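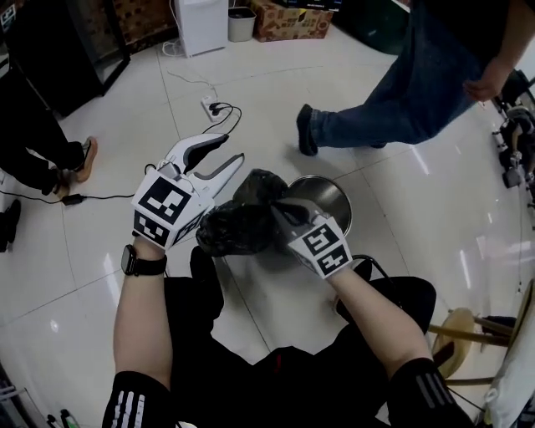
Quick one before I lose the thread, the handheld demo numbers came back last night and they are better than I had any right to expect. The idea, if you missed the May post: skip teleop completely, collect everything with the grippers in your hands and let the marker cubes give you the hand pose. The task is the trash bag one. Right gripper clamps the black plastic, bag hangs between the two grippers over the steel bucket, left one has its jaws open and still needs to find an edge. That second grasp is the whole problem. Crumpled plastic has no shape you can plan for.

So. Two policies, same network, same training time. First one got 100 demos all recorded by me. Second one got 100 split between me and Zdenka Petkov, who grabs things in a totally different way, faster, lower, kind of sideways. I expected the mixed set to be a mess.

It wasn't. Out of 40 rollouts on the Alcaraz arms the single-person policy managed the second grasp 15 times. Mixed one got 26. Same bags, same bucket, starting poses shuffled for both.

My guess – and it is a guess – is that Zdenka misses more than I do and then recovers, and the recoveries are in the data. Mine are too clean. When my policy misses it just sort of hovers there with the jaws open like it's waiting for instructions. Hers goes back in.

Stuff that's still bad:
Pose dropouts when a cube turns away from the camera. I interpolate up to 15 frames and throw away the rest of the demo past that, wich is wasteful.
Shiny bucket. Reflections on the inner wall, not sure it matters, havent tested a matte one.
Jaw width lags 2 frames behind the video. Fixed in the Lornatance branch, not in these runs.

Next is the obvious control, 100 demos from Zdenka alone. If that beats the mix then my diversity story is dead and I'm just a bad demonstrator. Also want to try cutting the recoveries out of the mixed set and retraining, should be the cleaner test, but someone has to label them by hand and I think that someone is me.

Code is still in the Zosix repo, old readme, sorry. Will push the configs once the runs are done.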